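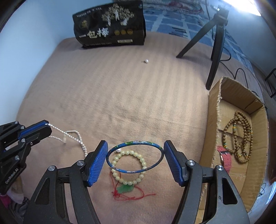 Bangle with green, white and red enamel, tan blanket.

My aunt Ecaterina left her jewellery to "the girls", which sounded generous until we had to work out who the girls were. There are nieces, there are daughters of nieces, and there is Sânziana Tudose, who lived next door to her for most of a lifetime and was called a girl until she was 67. The will, otherwise a sober document, offered no guidance.

I have come to believe that leaving people small, pretty things is one of the more aggressive acts available to the dead. A house can be sold and the money divided by anyone with a calculator. A brooch can't. A brooch has to go home with one person, and everybody else has to say how lovely it will look on her.

The received wisdom is that families fall out over money. Mine has never had enough of it to try. We fell out over a string of beads worth, according to Lyle Holloway, who values such things in a shop behind the station, 20 pounds on a good day. He said this kindly. Two of my cousins have not spoken since May, and I doubt the beads will be worn by either of them, as they pinch.

What we were squabbling over was of course the last word on who had been the favourite. My aunt, a clever woman, refused to give it while she was alive. She told each of us in private that we were the sensible one. I treasured this for years. At the funeral tea I found that my cousin Sorin had been the sensible one too, and Sorin once drove to Dover without his passport. Twice.

There are people who deal with all this in advance. They put stickers on the backs of things, or invite the family to lunch and ask them to choose. I used to think this ghoulish. A friend's mother did it with coloured dots, and for the last ten years of her life you couldn't pick up a teapot without learning whose it was going to be. Her son would visit and check on his dots. Still, when she died they had the place cleared by teatime and went for a curry together, and I can't say the same for us.

My own view, arrived at too late to be of use, is that you should give it all away while you can still watch. Hand over the earrings at a birthday. Enjoy the thanks. If there is to be sulking, let it be done in front of you, where you can tell people to stop it. Saving the good things for after you've gone seems modest, but it means somebody else has to do the washing up.

I ended up with a ring that fits none of my fingers and a single clip-on earring. Sânziana got the garnets. She wears them to the supermarket, and I have told her how lovely they look.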